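4.2 Beifall als Messgröße: Die Tanzrevue »Sorerano« und ihr Publikum

Wer über Publikumsreaktionen im Tanztheater schreibt, beruft sich gern auf die Elektrizität im Saal. Messen lässt sie sich bislang nicht, und so haben wir uns mit dem begnügt, was sich messen lässt: Klatschen, Husten und das Knarren der Sitze. Grundlage dieses Abschnitts sind 27 Vorstellungen der Revue »Sorerano«, die die Kompanie Gretach im Haus Stestel gezeigt hat, einem Saal mit 320 Plätzen und einer Akustik, die vor allem dem Husten schmeichelt.

Ausgewertet wurden insgesamt 2194 Beifallsereignisse. Als Ereignis gilt jede Folge von Klatschgeräuschen, an der mehr als eine Person beteiligt ist. Der einsame Klatscher in Reihe drei, der an den meisten Abenden nach dem Stepp-Duett zu früh einsetzt und dann in eine Stille hinein verstummt, die man niemandem wünscht, fällt damit aus der Statistik. Mladenović hat in einer früheren Arbeit vorgeschlagen, solche Fälle als »abgebrochene Initiative« gesondert zu führen. Wir sind dem aus Platzgründen nicht gefolgt, auch wenn uns die Bezeichnung gefällt.
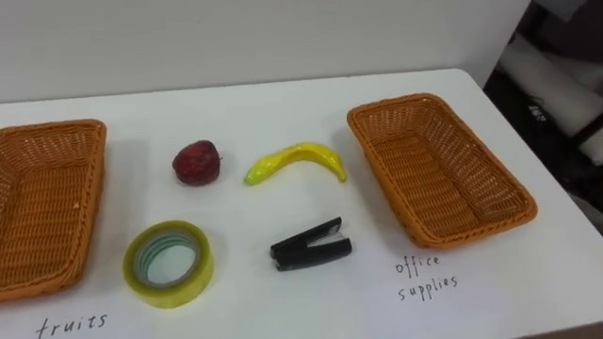 Die Zuordnung der Ereignisse zu Kategorien erfolgte von Hand und durch zwei Kodiererinnen, Amra Pavlović und Dragica Vlachou, die unabhängig voneinander arbeiteten und sich erst nach Abschluss der Kodierung wieder unterhielten. Unterschieden wurde zwischen Zwischenbeifall, Szenenbeifall und Höflichkeitsbeifall. Letzterer bereitete die größten Schwierigkeiten. Pavlović neigte zur Milde, Vlachou hielt zeitweise den gesamten zweiten Akt für ein Zugeständnis an die Eintrittspreise. Strittige Fälle wurden gemeinsam noch einmal abgehört, 60 davon blieben auch danach strittig und sind in der Auswertung nicht enthalten.

Abb. 7

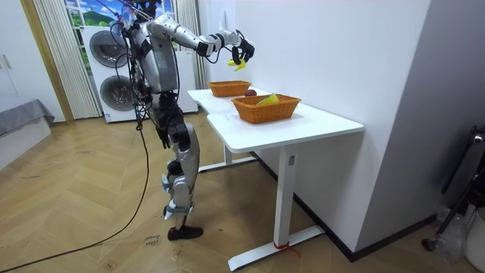 Am deutlichsten fällt der Zwischenbeifall aus, und zwar bei der Solonummer »Ivanov«, die aus tänzerischer Sicht zu den anspruchsloseren des Abends gehört. Der Tänzer Radomir Kelmendi steht darin beinahe reglos und hebt sehr langsam einen Arm. Choreografin Eleni Vukčević nennt die Stelle im Gespräch »die Pause für meine Knie«. Das Publikum sieht darin offenbar etwas anderes. Dass eine gehobene Hand den Blick bindet, kennt jeder, der einmal einem Zauberkünstler aufgesessen ist, und es gilt wohl auch ohne Künstler: In Abb. 7 hält ein silbern-schwarzer humanoider Roboter einen kleinen gelben Gegenstand hoch über einen weißen Schreibtisch, und man sieht zunächst auf die Hand und erst danach auf den Rest. Kelmendi hält in seiner Nummer nichts in der Hand, bekommt dafür aber Musik.

Der Schlussbeifall wurde getrennt erhoben und erwies sich als wenig ergiebig. Er ist bei »Sorerano« stets lang, was auch daran liegt, dass die Kompanie sich beim Verbeugen in eine Steppnummer rettet, gegen die kaum jemand anzuschweigen wagt. Ob hier noch applaudiert oder schon mitgeklatscht wird, konnten die Kodiererinnen nicht entscheiden. Vukčević, danach befragt, hielt die Frage für akademisch, womit sie recht hat. Für die folgenden Berechnungen bleibt der Schlussbeifall daher unberücksichtigt; die Hustenereignisse behandelt Abschnitt 4.3.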